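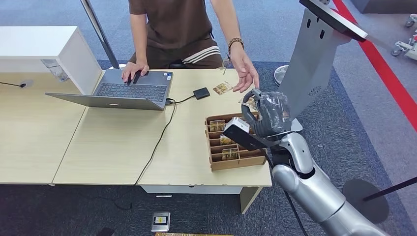 Clubs > Robotics > Talks > Speaker notes

Notes for the November open evening talk
Posted by the Hostmont Robotics Club

Start without slides. Wait for the people at the back to find chairs, then start anyway.

Opening. We are a student club and we spent most of a semester teaching a humanoid to hand somebody a card. A toddler can do this. The toddler, in fairness, came with better hands and had no deadline.

Say what the project is called (Tendis) and move on before anyone asks what it stands for. It was a folder name.

The task. Cards stand upright in the slots of a wooden tray. The robot takes one out, holds it over the desk, and lets go when a person has it. Three verbs. We put two weeks in the plan for all of them. Pause here, the engineers will laugh.

Taking. Thin cards in shiny wrapping are a rotten thing to start with. The wrist sensor sees glare, the fingers see nothing, and the slot is only a little wider than the card. We began with the tray flat on the desk and the cards leaning whichever way they liked. Narrower slots helped more than any code we wrote. I would like this to be a less painful sentence.

Holding. Skip if short on time. If not: too hard and the card bows, too soft and it slides out on the way up. We ended up with one grip value, found by trial, written on masking tape.

Letting go. Slow down, this is the real talk. The robot has to decide that you have the card. Our first rule was a timer, so it let go whether you were there or not. Second rule: feel for a tug. People are polite to robots, though, and they don't tug. They hold their fingers out and wait to be given the thing, and the robot waits to be pulled, and you get a very courteous standoff. Longest one we logged was 17 seconds.

What we do now is open the fingers a tiny bit at first contact. Most people pull once they feel it give.

Numbers, one slide. 61 handovers in the last full test, 10 drops. Someone will work out the percentage out loud. Let them.

Somebody always asks if it's running by itself. Answer straight: one of us stays at the laptop with a hand near the stop key.

Demo. Ask for one person at a time, standing on the public side of the belt. Cable to the left of the desk leg this year, please.

Close with the Allov meet in spring and the sign-up sheet. Don't promise it will do two cards at once.

Recent posts
Tendis: the tray drawings, second version
Khúc, our line follower, retires
What to bring to the Allov meet
Soldering night moved to room 1632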